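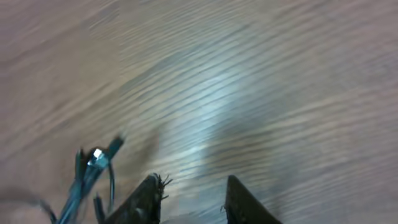

Week 6 handout: notes for the Arsenault open day

We meet at the Brundberg entrance at 2 on 23rd March. Bring this sheet and a pencil. The cable handling demonstration is in room 442 and lasts 15 minutes, with time for questions after it.

Cables are harder for a robot than boxes or cups. A box keeps its shape when it is gripped. A cable bends, swings and catches on its neighbors, so the arm has to deal with a shape that keeps changing.

Watch for the following:
Where the fingers close on the cable
What the free ends do when the arm moves
How the operator slows the arm near a wall — ask about this

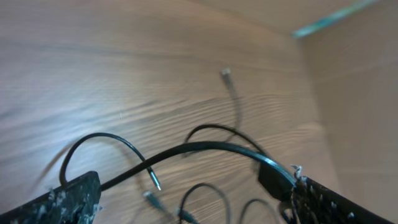 Fig. 1. Thick cable held between the gripper fingers, thinner cables looped above and below.

Write one page on the Clalomlow method and compare it with the Ustau reading. Hand it in at the next class.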